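Lareo to Extend Home Recording Work to Bedrooms

Clonside, 14th January - Lareo has added bedroom tidying to Abugri, its program for gathering examples that teach robots household work. People record each task with hand-held grippers, picking up cords, bracelets and other small accessories in furnished rooms.
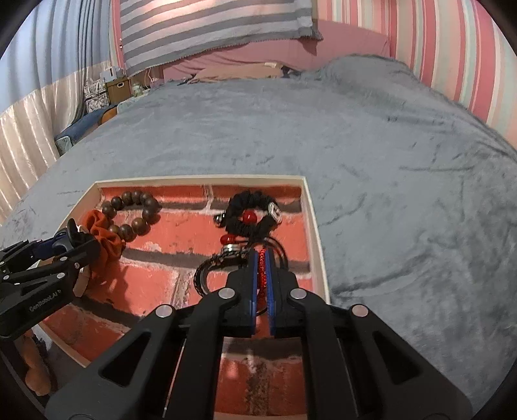 Recording is under way in two homes in Clonside and will run until August. Each session covers seven short tasks, and both hands are used in most of them - one gripper in each.

Hair clips were added to the item list this month. The list now has 66 entries.

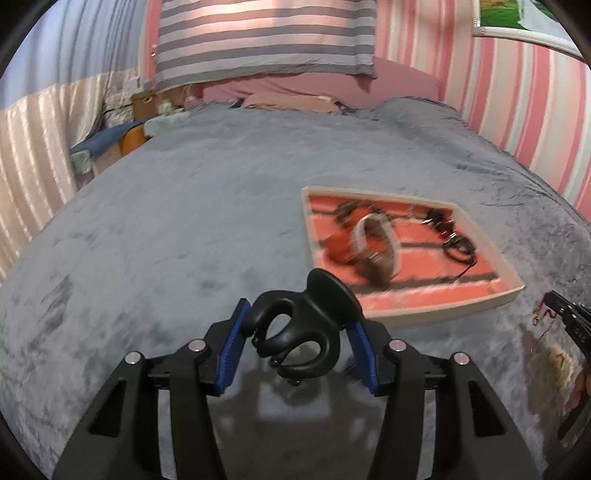 Availability

Partners in the Clelanitz group will receive the first recordings in August. Requests for access go to the Lareo press office.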